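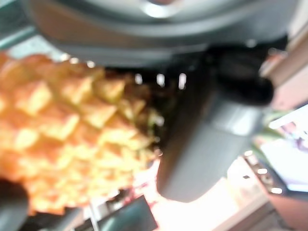
So I finally went through the freezer. I've been putting it off since January, when Reiko gave me half her garden in zip bags and I shoved everything in wherever it would go.

Forty-three bags! I wrote them all down on the back of an electric bill. Most were peas. A lot had no label, and I spent a good while at the counter squinting at something orange that could have been squash or sweet potato (squash, and not great squash). Three were soup from when we still lived in Foltville, so those went straight in the trash.

I've started a list on the freezer door now, with a pencil on a string like at the bank. You take something out, you cross it off. My husband crossed off "peas" when he took one bag, so now the list says we have no peas, and we have so many peas.

The fruit is my favorite part. I cut it into chunks, spread it on a cookie sheet with a bit of parchment, and leave it overnight before it goes into bags. Mango, pineapple, peaches, all of it. If you skip the cookie sheet you get one big brick and have to go at it with a butter knife, and I have a scar on my thumb from doing exactly that.

Augustina asked what I do with bananas. Peel them first! I froze a whole bunch in their skins once and getting them open was miserable, my fingers were numb by the second one.

Next up is the spice drawer, where I've already spotted two jars of cumin and a third one hiding behind the paprika. Anybody need cumin?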